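RELOCATION AND HOUSEHOLD MOVES
Session 9: The International Household Move — Inventory, Shipment Mode and Temporary Housing
Instructor: Noura Majali
Reading: Karam, "Moving Households," chapter 2; Fullcombe case file

1. Scope

Session 8 dealt with moves inside one country, where a single truck and a single crew handle the goods from door to door. An international move breaks that chain. The goods are packed by one firm, carried by a second, cleared by a third and delivered by a fourth. The household travels separately and nearly always arrives first. Most of the problems covered in this session come from the gap between the two arrivals.

The terms below are used as in chapter 2.

Origin agent: the firm that surveys, packs and loads the goods.
Destination agent: the firm that receives, clears and delivers them.
Booker: the party that holds the contract with the household. The booker may also be one of the agents.
Gap period: the time between the household's arrival and delivery of the main shipment.

2. The survey

The pre-move survey sets the volume estimate, and the volume estimate sets the price. Karam separates the visual survey, done on site or by video, from the declared survey, where the household fills in a form. Declared surveys run low. People list furniture and forget closets, storage units and anything kept at a relative's home.

The survey should sort every item into one of four streams:

Ship by sea
Ship by air
Carry as baggage
Dispose of (sell, give away, discard)

The fourth stream is the one most often left undecided until packing day. An item with no stream gets packed, and then gets paid for. In the Fullcombe file the final volume came to 244 cubic feet over the survey figure, and nearly all of the excess was undecided goods from a spare bedroom.

3. Bedding and soft goods

Soft goods are light, but they take up space, and sea freight is priced mainly by volume. Compression bags reduce this, with limits. Down and feather items should not stay compressed for the length of a sea crossing. Mattresses are a separate case: several destination countries ask for proof of cleaning for used ones, and bed sizes differ between markets. Sheets and frames bought for one standard may not fit the other.
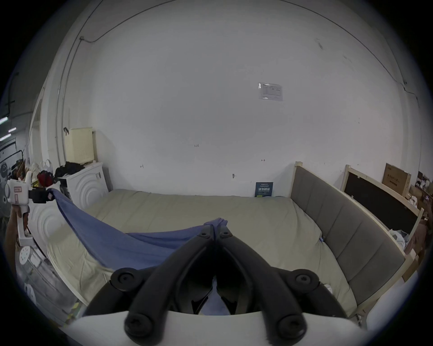

Fig. 1. Blue cloth spread over a bed with a khaki-green duvet.

Karam's rule is that one full set of bedding per person travels as baggage or by air, whatever happens to the rest. The set is cheap to replace, but the first night in a new place is a poor time to go looking for a store. Children's bedding should be packed last and labeled by name.

4. Choosing the shipment mode

Three modes are in common use.

Full container. The household has sole use of the container. It is sealed at origin and opened at destination or at customs. Handling is low. The cost is fixed, so a half-empty container is poor value.

Shared container (groupage). Goods from several households are crated or palletized and loaded together. The cost follows volume. The sailing date depends on when the container fills, and that date is outside the booker's control. Students should treat any quoted delivery date for groupage as a range.

Air freight. Priced by weight or by dimensional weight, whichever is greater. Suited to a small shipment of work items, clothing and kitchen basics.

A mixed plan is normal: a small air shipment to cover the gap period and a sea shipment for everything else. The Hakim family (case file, part 2) used this plan and allowed 13 weeks for the sea portion. Their air shipment cleared without trouble. The sea shipment was held for inspection, as one carton was marked "miscellaneous" with no item list.

5. Housing during the gap period

The household needs somewhere to live before its goods arrive. The usual choices are a hotel, a furnished short let, family, or the new permanent home with rented or borrowed furniture. The last of these removes one move from the sequence and should be costed first. Where it is not possible, compare short lets on total monthly cost, including laundry, parking and cleaning charges.

Finn Grube's checklist for short lets is on the course page. Students should know the main headings: length of notice, deposit terms, inventory at check-in, mail, and whether the address can be used for registration with local authorities. The last point is often missed. A visa or bank application may stall if the landlord will not confirm the address in writing.
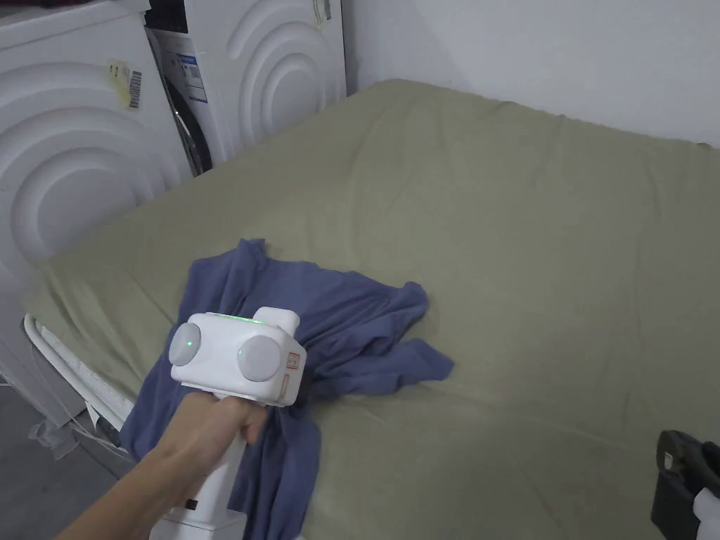

Furnished lets are described by room count, and room count says little about how the space is used. A one-bedroom let in one market has a separate utility room; in another, the appliances stand wherever the plumbing allows. A floor plan marked only "bedroom" would not tell a household that two white laundry machines stand side by side against the wall near the bed, as in the room shown. Ask for the position of each major appliance, and for photographs that show the whole room. For households with shift workers or infants, this should be settled before the deposit is paid.

6. Documents

Originals travel with the household and are never placed in the shipment. The minimum set:

Passports and visas
Birth and marriage certificates
School and medical records, including vaccination records
Driver's licenses and proof of no-claims history
Valued inventory, signed by both the household and the origin agent
Copy of the transit insurance policy

The valued inventory does double duty. Customs reads it as a declaration, and the insurer reads it as the basis of any claim. Values should be replacement cost at destination. Where the two readers ask for different valuations, prepare two columns in one document — separate documents tend to drift apart.

7. Exercise

Read the Clilgate brief in the case file. The household consists of two adults and one school-age child, leaving in January, with a fixed start date for work and no permanent address at destination.

(a) Assign each line of the inventory to one of the four streams.
(b) Recommend a shipment mode or a mix of modes, with a one-paragraph reason.
(c) Draft the questions you would send to the landlord of the short let.
(d) Mark the items that must be available on the first night.

Work in pairs. Lajos Sipos will take the written answers at the start of Session 10. Maximum length is two pages, inventory excluded.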